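**Unit 4 handout: Can a machine do the chores yet?**
Read before Thursday's lab.
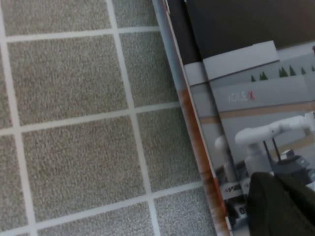
*Fig. 1. Flat package on carpet tile, wrist view. A white robotic arm is printed on the package face.*

Picking up a flat box from the floor takes a person a second or two. For a two-finger gripper it is still one of the harder items on the Briravden chore list, which we use all term.

**Why flat things are hard**

- The fingers need a side to close on. A thin box lying down offers only its narrow edge.
- Carpet gives a little under a fingertip and drags on it. Trials on a hard bench don't carry over well.
- Printed faces confuse depth estimates. A photo on a box has its own shadows and edges, and a vision system may plan a grasp on something that is only ink.
- At close range the finger hides part of the target.

**Numbers from the Minier runs**

The set has 2,326 attempts across 21 chores. Of those, 19 were finished at least once with no human help. Only 17 were finished on more than half of the tries – and most of those used objects the system had already seen. Keep "did it once" and "does it reliably" in separate columns.

**Shop floor**

The Detthorpe packing line does better with the same arm. Boxes arrive upright, at a known height, facing one way. Much of the work was done by the people who set up the line.

**For lab**

1. Choose one chore from the list and write down each contact the hand has to make.
2. Mark the steps where the camera view would be blocked.
3. Read Aravena, section 2, on sliding an object to an edge before grasping. Would it work in a room with no table?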